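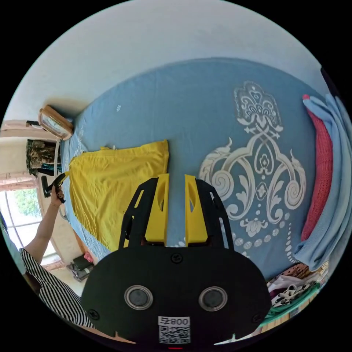
Yellow cloth on a blue fitted sheet, two-finger gripper in the foreground.

Home Explore Lists Saved Log in
Search posts and people
Győző Vincze
2025-04-20

Thread on whether machines can do laundry yet. Short version: parts of it, at a speed you would not pay for. Longer version follows.

"Fold a shirt" is at least four jobs. Find the shirt. Find a useful corner or edge. Get it flat. Fold it. Most demo videos start at job four, with the shirt already flat on a table that contrasts with it.

Cloth on a bed is harder than cloth on a table. A mattress gives under a fingertip. Push down to get a finger under the hem and the hem goes down with the mattress. Table grasp numbers don't carry over.

Second problem is the bedding. A fitted sheet is also cloth. Pinch a bit too deep and you have two layers, one of them attached to the bed. The force reading at the start of the lift looks normal. It climbs later, when the elastic takes up.

Color helps with that. Yellow on blue segments cleanly with code from ten years ago. White shirt on a white sheet is where I'd want to see results. Large prints are in between: a hard-edged scroll in the pattern can look a lot like a hem to an edge detector.

Raised corners are worth more than people assume. If a corner stands up even a little, two rigid fingers can close on it from the side. If everything lies dead flat you need a scoop, a scrape or a deliberate wrinkle. A person makes the wrinkle without thinking about it. In code it is its own step with its own failure cases.

On numbers. I keep a log of my own bench runs at Pesley, one arm, cotton T-shirts, flat start on a padded surface. Last batch was 400 attempts at first grasp only. I scored a success as one layer, within three centimeters of the target point, still held after a lift.

The first-grasp rate was good enough to be interesting. I won't post it as a headline because the shirts were all the same brand and size, and that does most of the work. When I swapped in a mixed pile the rate dropped hard, and thin synthetic was the worst of it. Slippery, and it folds back under the finger.

Time per shirt, start to stacked: 6 minutes on the runs that finished. I can do it in under 20 seconds and I'm not good at it.

Someone will bring up the Vundent clip. I've watched it. There is a cut between the pick and the fold. It may be nothing. Post the uncut one and I'll link it.

Now the second hand. One gripper can pick up a shirt. It can drag a shirt. What it can't do well is tell you the shape of the shirt, because a garment hanging from a single point is a rag. Two points and some tension gives you a straight line between them, and that line is the best reference you will get.

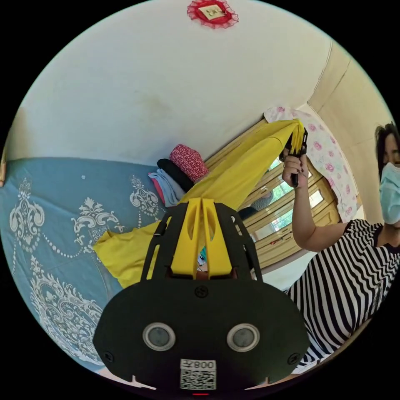

Zsófia Simon replied that the hands are a solved purchase and the policy is the bottleneck: give a good operator two cheap parallel jaws and they'll fold anything in the house, so the jaws can't be what is holding it back.

I mostly agree. The hardware ceiling is whatever a person can do through the same fingers, and that ceiling is high. Slower than bare hands, but the shirt gets folded.

Where I'd push back: a person working through jaws still brings their own eyes and walks to the other side of the bed when the angle is bad. A fixed arm does neither. Part of what looks like hand skill is standing in the right spot.

Tension is the other one. Pull too softly and the cloth sags, so the line is useless. Pull too hard and it slips out of the weaker grip, usually all at once. People regulate this by feel. My setup does it from motor current, which is noisy at the low end where it matters.

Shop floor comparison, for those who asked. Fedoruk runs flat towels through a feeder. One size, one weight, one orientation, and someone clips the corners by hand before the machine takes over. It works all shift. It is also a different problem, and the clipping is the part I've been describing.

Same at Cernside with the shop rags. Bagging is automatic. Sorting 17 kinds of rag off the floor is two people and a cart.

So, status by chore, my opinion, April:

Moving known rigid items from A to B: yes.
Flat towels, fed by hand: yes, for years.
T-shirt, flat start, plain table: yes, slowly.
T-shirt off a bed: sometimes.
Pile of mixed clothes in a normal bedroom: no.
Fitted sheet: ask me when I can do one myself.

Next batch is mixed fabrics with two arms. I'll post the failures sorted by type and leave the raw log up.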